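Lehre > Automatisierung > Praktikum Robotik > Skript Teil 9

Stand: Oktober
Lehrgebiet Automatisierung, Praktikumsteam Premmont

Greiferpflege in der simulierten Zelle Hotden

Im letzten Teil haben wir den Arm im Simulator Plekex referenziert. Jetzt geht es um den Greifer und seine Wartung. Die Übung wird zuerst in der Simulation gemacht und danach an der Zelle in Raum 218 wiederholt. Der Ablauf ist in beiden Fällen gleich, nur das Reinigen der Führungen entfällt im Simulator.

Vor Beginn laden Sie bitte die Küchenszene und fahren den Arm vor die Arbeitsplatte. Der Greifer bleibt dabei leer. Die Geschwindigkeit stellen Sie auf 10 Prozent. Wer den Wert vergisst, bekommt beim Start eine Warnung, das Programm läuft aber trotzdem weiter. 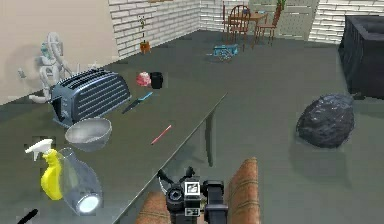
Wann muss der Greifer neu kalibriert werden? Nach 2000 Greifzyklen, nach jedem Wechsel der Finger und nach jeder Kollision, auch wenn sie nur leicht war.

Für die Kalibrierung öffnen Sie den Greifer ganz und setzen den Nullpunkt. Danach schließen Sie ihn langsam bis zum Kontakt der Finger. Der angezeigte Wert wird in das Wartungsblatt eingetragen, und zwar neunmal nacheinander. Weicht ein Wert deutlich ab, ist meistens der Parameter für die Schließkraft falsch gesetzt. An der realen Zelle kann auch eine Schraube am Fingerhalter locker sein.

Das Wartungsblatt speichern Sie im Ordner Daly unter Ihrer Gruppennummer. Die Spalte „Bemerkung“ darf leer bleiben, die Spalte „Zyklen“ nicht.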